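April 2023, demo bench notes

Writing this up while it's fresh, before I forget who asked what. Open day went really well! Sore feet, no voice left, and I'd do it again.

Setup first, for whoever runs the next one. We had the bench in the long room, arm on its usual base, printed swirl panels up on the walls around the table. I was skeptical of the swirls when Henok proposed them (they make my eyes go funny after an hour), but visitors came over from across the room to ask about them, so he wins that one. They stay up.

Power and network were fine. We ran everything off the local machine and left the wifi alone after what happened in July. Startup checklist took longer than planned because the e-stop had been left latched and I spent a while blaming the driver. Check the button first. I have now written this in the notebook more than once.

**What we showed**

Main task was headset sorting: grip one, lift it, carry it to the handover spot, let go. Oratile picked headsets over the blocks we've used before, and I think it was the best decision of the whole day. Everybody has untangled a headset. People look at a pile of cables and cushions and get why it's hard, before we've said a word about grasp planning. With blocks you have to talk them into being impressed.

We ran two modes: the Jolska grasp planner choosing for itself, and teleop with a visitor on the controller and one of us standing next to the e-stop. The wrist camera feed went to the big monitor in both modes. I'd underestimated how much people like the wrist view. Kids especially — they'd glance at the arm and then go straight back to the screen to see what the hand saw. One girl told her brother to stop looking at the robot because he was missing it.

Counter at the door said 118 visitors by closing. I'd guessed we'd get 70, and printed handouts to match, so we ran out before the Revholm group even arrived. Sent them the PDF afterward.

**Things that went well**

- Ear cups are a good grasp target. Soft cushion on one side, hard shell on the other, and the fingers settle onto them with very little force. I kept the force limit low all day and never felt like raising it.
- Teleop with strangers! I was nervous about this. Workspace limits did their job and the speed cap made everyone look careful. A retired watch repairer was better at it on his first try than I am now.
- The Worku mount stayed tight. I checked the bolts at lunch and again at the end and didn't need to touch them.
- Henok's habit of asking the visitors where *they* would grab it before pressing go. Total change in the room. People argue with each other, then lean in. I'm stealing this for every demo from now on.

**Things that didn't**

- Cables, of course. When a cord loops under the neighboring headset, the planner has no idea, and a lift can drag the whole lot sideways. We had one go off the table (caught it, no harm). For the autonomous runs I ended up re-laying the cables by hand between turns, and I told people so when they asked.
- Headbands fool the planner. It likes the thin edge of the band, gets a grip that looks fine, and then the headset swings as soon as it's in the air. Ear cup first should be the default. Could be a simple weighting, I'll look at it.
- Log partition filled up after 2149 saved wrist images and the recorder stopped without complaining. The arm kept going happily, so we only noticed when Oratile went to pull up a replay. We lost most of the last hour. Need a disk check on startup and a visible warning on the monitor.
- Too loud in the room to explain anything to more than a handful of people. Borrow the small speaker next time.

**Questions I want to remember**

*How does it know how hard to squeeze?* Came up over and over. My answer (motor current, a limit we set, and a stop when it's reached) was fine for adults. For younger kids Oratile had them pick up a paper cup with their eyes shut. Much better answer than mine.

*Could it put the headset on somebody's head?* No, and please don't let me try. Great conversation though, with two people from Jimorero who work on assistive equipment. They had a lot to say about approach direction and how slow "slow" needs to be near a face. They've invited us over to see their test rig and I'm very keen. Henok has their card.

*Why does it pause before it grabs?* That's the planner thinking. Nearly everyone read it as hesitation and some felt sorry for it. I might put the candidate grasps on the monitor during the pause so there's something to look at.

*Does it get tired?* From a boy of maybe five. I said no but I do, and his father laughed a bit too hard.

**To do**

- Ear cup weighting in the planner (me)
- Disk check and warning in the recorder (me, with Henok reviewing)
- Something for cable awareness. Even a crude check for cord crossing another object's outline would help. Oratile has an idea using the depth edges and wants a couple of weeks on it.
- Write to Jimorero about the visit (Henok)
- More handouts, and fix the typo on page 3 that a visitor very politely circled for me
- Put the e-stop check at the top of the startup list, in big letters

Arm is parked and powered down, the controller is charging on the shelf. I want to get going on the weighting tomorrow morning while I can still picture those swinging headbands. 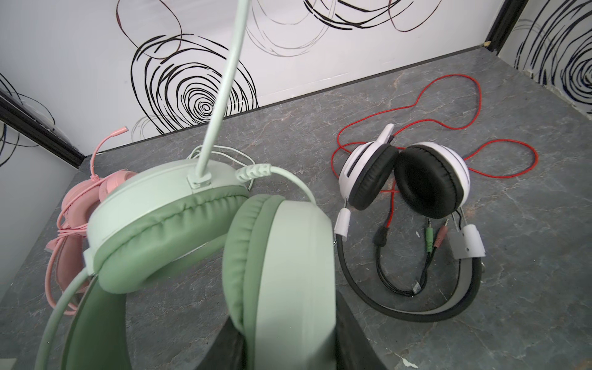 Wrist view, green headset gripped at the ear cup, pink and white ones still on the table.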